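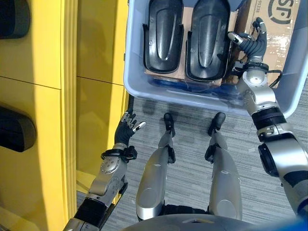
Bin handling with the right arm, Waaka kit, head view.

Waaka Bin Kit: data card

Waaka is the bin-and-shelf kit Plukum sells for humanoid robots with five-digit hands. The recordings come with the kit and are meant for buyers who want to check it before they sign.

Contents
379 episodes, 105 of them with wrist views
7 tasks, 6 with a train split
Last updated: Friday, February 14, 2025 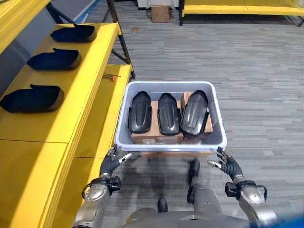 The transfer task covers moving molded parts between a bin and a shelf. Grasp labels are given per hand. The parts are glossy and black, and depth readings on them are poor, so use color if you can. Loose tools such as the orange-handled screwdriver on the lower shelf are not labeled.
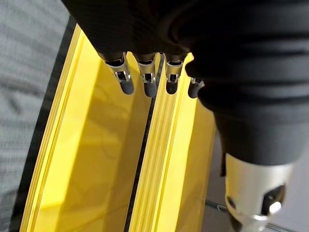
Prokham wrote that the wrist streams were the part they used most, and that they would pay for more of them. Liderance asked for a smaller download, and a wrist-only package is planned.

Known limits
Hands often hide the object from the wrist view. No force data.
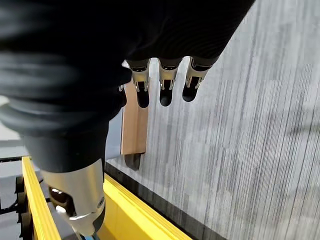

Wrist view, fingers over a wooden block.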